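From: Tiltska list
Date: 5 Jan 2018
Subject: Re: [fallum-desks] Wall end or window end?

On the list in December, a member of the Yoon household wrote:
> We have a white table 900 mm wide and a laptop that lives on it.
> Do people push the table right up to the wall, or leave a gap? And
> does the screen get in the way when it's tipped back? We can't
> agree and I have been told to ask strangers.

Stranger reporting for duty.

I went through this over the holidays, having bought a Grinorano table, 600 mm deep, on the strength of a drawing that showed it holding one pencil and a pear. Mine holds a laptop, and after that the pear would have to go on the floor.

Leave a gap. The lid of a laptop needs somewhere to lean, and if you tip it well back with the table hard against the plaster you will be repainting by Easter. Two fingers' width does it. More than that and pens go down the back, where they join the other pens.

As for the wall, I'd keep it bare. I've had a calendar, a corkboard and a shelf above a desk, and ended up reading all three when I should have been working. Pale grey-white is dull to look at - I count that in its favour.

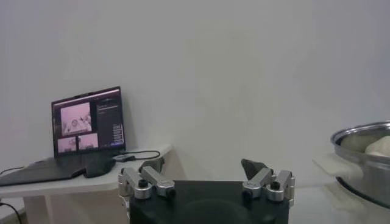 Fallum replied off-list and said I could pass it on: a gap is all very well until the table starts to creep, so put felt under the back legs only and rubber under the front ones, and check it when you hoover.

I've got the rubber but not the felt. If anyone has offcuts, I'm only after enough for two feet and will pay the postage.

Also, whoever borrowed the long spirit level, the shelf in my hall is still waiting for it.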